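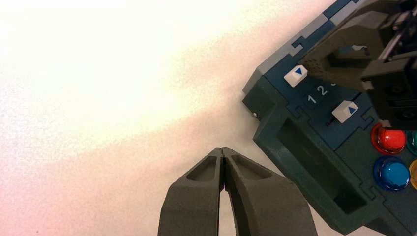

Arrow Buttons, and Why They Are Everywhere

Go and find a button with an arrow on it. You won't have to go far. Try the remote, the elevator, the microwave, or the bottom of the toy box, where the noisy things live. The toy at the top of this page has two little white buttons on a dark blue panel, each with a small blue triangle pointing right.

A triangle is a good shape for an arrow. It has a sharp end, and your eye slides toward the sharp end whether you asked it to or not. It also needs no words. Somebody who can't read yet can use it, and so can somebody who reads a completely different language. Grandparents can use it too, once they have found their glasses.

What does the arrow mean?

That depends on what it's stuck to. On a music player, a triangle pointing right usually means "play." On a page of pictures it means "next." In an elevator, an arrow pointing up means you will go up, after stopping at every floor to collect people with suitcases.

On a toy it could mean nearly anything. You find out by pressing it 46 times before breakfast, which is how most toy research gets done.

What happens when you push?

Lots of push buttons work the same way inside. Under the button are two bits of metal that don't quite touch. Electricity can't get across the gap, so it waits. When you push, the gap closes, the electricity goes through, and something happens – a light, a song, a cow noise. When you let go, a spring or a squashy bit of rubber pops the button back up.

If the batteries are flat, you can push as hard as you like. Grown-ups do this too. They push harder, as if the button hadn't heard.

Make your own (no batteries, no cow noises)

You will need a piece of cardboard, two strips of kitchen foil and a sponge with a hole in the middle.

1. Tape one strip of foil to the cardboard.
2. Put the sponge on top, with its hole over the foil.
3. Lay the second strip across the hole and tape down the ends.
4. Press the middle until the strips touch, then let go.

Your button does nothing at all yet, but you can draw an arrow on a scrap of paper and stick it on top. Then watch how long it takes for someone to come along and press it. Ifor Yorath, age nine, left his by the front door and had three customers before lunch. One of them was the mailman.

Words by Dwynwen Griffiths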